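Print this page | E-mail to a friend

Plommont Small-Parts Gripper Kit

I've had the Plommont on my bench since February, and it's the one I'd hand to anybody writing their first handling rules. Two black fingers, plain mounting, and a printed good-practice card from Salloveo in the box (read it first!). My house rule for tight openings is simple - pinch, stop, then move. Metal gets the slow setting, always.
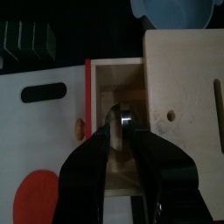
Do I need a written risk assessment for a gripper this small? I'd write one every time, even if it only runs to a page.

The card has 23 checks, and I do six of them daily. Pay attention to the one on shiny, curved stuff like a steel cup lying on its side. I allow roughly 30 seconds for a slow approach - boring, I know, but worth it.

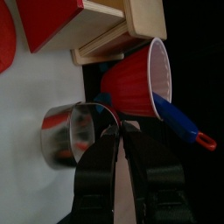

What's in the box

Gripper, spare finger pair, Salloveo card, 25 log sheets.

6 comments | 25 shares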